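Séance 4 — Budgéter un poste de préhension

Le devis Bresora annonce 819 euros la pince. Méfiez-vous de ce chiffre : il ne couvre ni les patins de rechange, ni les marqueurs, ni les heures de calibration. Hideaki Imai compte 400 euros de plus par poste, et je le trouve optimiste.

Avant de signer, demandez à voir l'outil sur du tissu. Les démonstrations commerciales se font sur des cubes rigides, où tout marche.
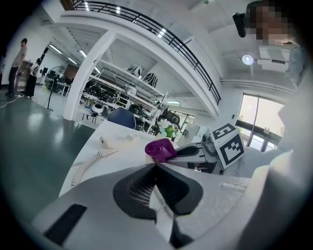
Postes oubliés dans les devis

Câblage et mobilier. Un tissu roulé sur une table paraît gratuite — la table, elle, se paie.
Usure des patins. Ultix promet 4 ans, sans dire à quelle cadence.
Formation. Drarberg la facture à part.

À rendre en novembre : votre budget pour deux postes, marges justifiées.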